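Moving a household mail archive off a hosted service

In September I moved our household mail from the hosted provider at Irkgate to a small server in the hall cupboard. The archive goes back to a dial-up account and holds 624 folders, most of them created by a filtering rule I wrote as a student and never switched off. These are my notes on the migration, mainly for my own reference, although Dela Aidoo has asked for them twice.

The provider offers an export in mbox format, one file per folder. I started with that and abandoned it on the first evening. Mbox separates messages by a line beginning with the word From and a space, and any body line that begins the same way has to be escaped. The export escaped some and left others. A long thread with Hanne Hämäläinen about train timetables came out as a set of fragments, several with no headers at all.

The second attempt used IMAP to copy folder by folder into Maildir, where each message is its own file. It is slower, but a failure costs one message and the log tells you which. Settings that mattered:

Limit the connection count to 2. The provider throttles anything above that and the throttling looks like a network fault.

Preserve the internal date. Without this every message takes the date of the copy, and sorting by date received becomes useless in most clients.

Turn off the automatic expunge. I wanted the source left untouched until I had checked the result.

Folder names were the worst of it. IMAP traditionally encodes anything outside ASCII in a modified form of UTF-7, and the old client had written some names in that form and others as raw UTF-8. The folder for Hanne existed under both spellings, and so did the one for Bednárik, the firm that did our roof. I merged each pair by hand. The hierarchy separator also differs – a slash on the old side and a full stop on the new – so a folder named after a version number became a chain of nested folders. I renamed those before copying.

Checking took longer than the copying. Comparing message totals per folder catches gross errors only. I compared Message-ID headers from both sides, sorted, using an ordinary diff. Six messages were missing. All of them had attachments over the size limit I had left at its default, and raising the limit and running the job again on Thursday brought them across.

Attachments are the bulk of the storage. I wrote a script that decodes every MIME part of type image, hashes it and keeps a single copy for browsing, with the originals left in place inside the messages. Four renders, all of a brown tabletop:
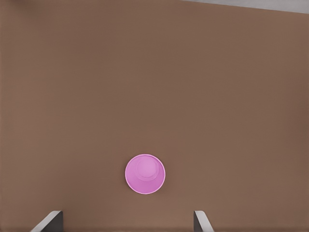
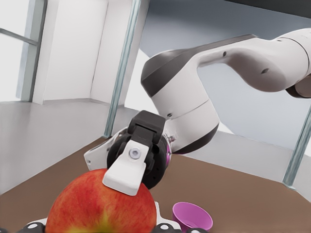
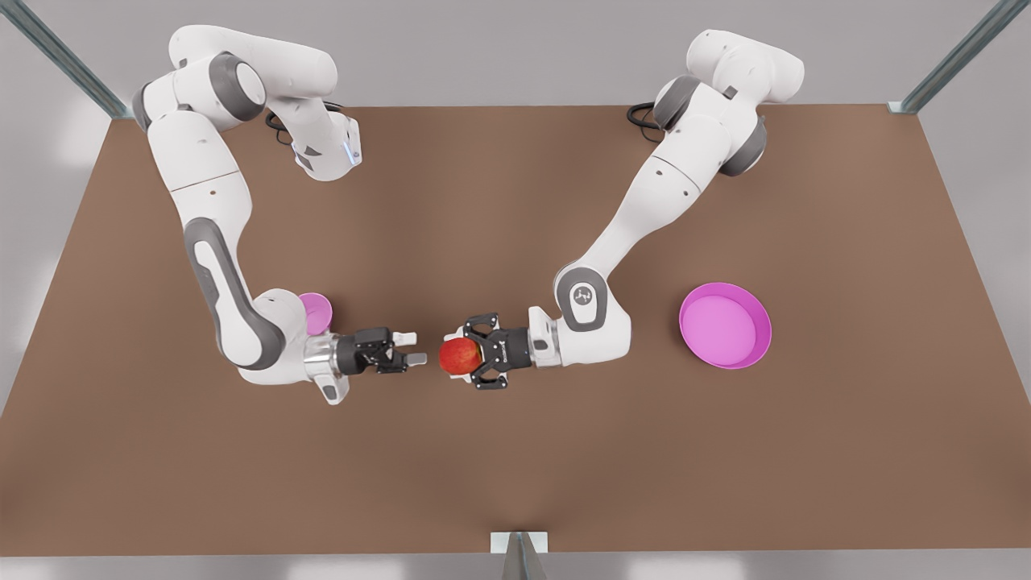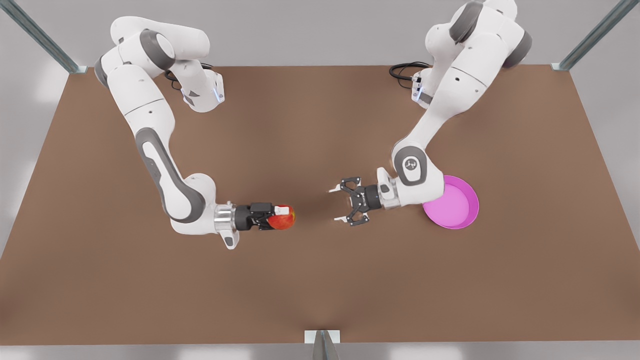

Deduplicating by hash only works on the decoded bytes. The same attachment forwarded by two clients can be wrapped at different line lengths in base64, so hashing the encoded text will treat them as different files. Sudheer Thampi pointed this out after reading my first version of the script, and the picture folder shrank considerably once I fixed it.

Search is still unsatisfactory. The indexer handles plain text and HTML bodies well, but it does not read PDFs unless a separate decoder is configured, and the decoder stalls on scanned documents. I have set a timeout and will look at the skipped files later.

Backups run at 2 in the morning to a disk at my sister's place in Brondodcombe. I have restored one folder from it as a test and the flags came back correctly, including the answered flag, which the old export had dropped. The Irkgate account stays open until the renewal comes up.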